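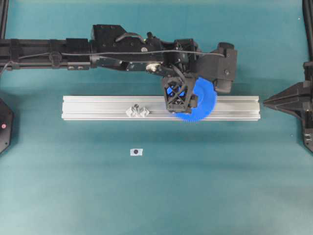

# Who Gets to Ring the Bell? Religion and Neighbors in Clillow

When our teacher said the social studies project could be on "any part of community life," I picked religion, mostly because my grandmother talks about nothing else and I figured she'd be a free source. Then Indira Venkataraman and Muthu Rodrigues joined me and it got a lot bigger than my grandmother!

Our question was simple enough: in a small town with several faiths, where do people from different congregations really meet each other? We expected the answer to be holidays. It was mostly parking and soup.

## What we did

We wrote a survey and handed out 200 copies, at the library, outside two places of worship and at the Pekow bakery (they let us leave a stack by the register, thank you). We got 62 back. Muthu thinks that's bad, I think it's pretty great for paper. We also did 16 interviews, most of them in person, and I typed up all of mine, which took forever.

The survey had a mistake in it. Question four asked "Do you attend services weekly or monthly?" and left no room for people who go twice a year or never, so a bunch of people wrote in the margins. We ended up using the margins more than the boxes.

## What people told us

The thing that came up most was the Tuesday supper. It started in a church basement, but these days the mosque and the Hindu temple group take turns cooking, and plenty of people who eat there don't belong to anything. Jamshid Mahmoudi, who has cooked for it longer than anyone we met, told me the arguments are always over the food and never over God. He said the lentil argument is still going.

The harder subject was the bell. The church rings at 7 in the morning, and some newer families on that street want it later. I'd assumed this would split by religion, and it really didn't - two of the strongest complaints came from church members, and one of the bell's biggest fans was a temple-goer who uses it to get her kids up for school.

## Problems with our project

We hardly talked to anyone under 20, apart from our own friends. Indira also pointed out that people who fill in a survey on religion probably like talking about religion, so the quiet ones are missing. I'd want to go back in May, when the outdoor suppers start, and ask the same questions with a fixed number four.

Thanks to Rajeshwari Kaimal for reading our first draft and crossing out so much of it.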